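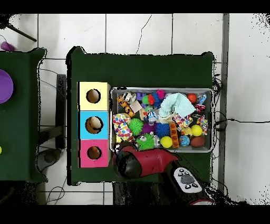 Three boxes and the tray of mixed toys before sorting.

Sorting small toys into three boxes

This page covers sorting a mixed tray of small toys into the Brernance three-box set. The method is the same for any set of boxes with a round opening in each face.

You will need

Three boxes in different colours
One rimmed tray, large enough to hold the toys in a shallow layer
A table with a cloth on it (balls roll less on cloth than on a bare top)
A card and pen for the key

Setting up

Stand the boxes on the left and the tray on the right. Left-handed sorters should reverse this. Allow 14 cm between the two so that a hand can pass without catching the rim.

Decide what each box will take before touching the toys, and write it on the card. The key used on this page is:

Yellow: smooth balls
Blue: spiky balls and spiky figures
Pink: fabric toys and cloths

Blocks, hard figures and anything in a packet stay in the tray until the end.

Sorting

1. Lift out any loose cloth first. Small items collect underneath it.
2. Take out the smooth balls, including patterned ones. Pattern is ignored in this key.
3. Take out the spiky items. A pom-pom is not spiky and goes with the fabric.
4. Fold the fabric toys once and post them through the opening. Do not force them; refold if they catch.
5. Go through what remains. If more than 7 items are left, add a fourth box.

Checking

Empty each box back on to the cloth in turn and compare it with the card. Correct any errors before refilling.

Storage

Keep the card in the pink box, on top of the fabric. Replacement cards are listed under part 624.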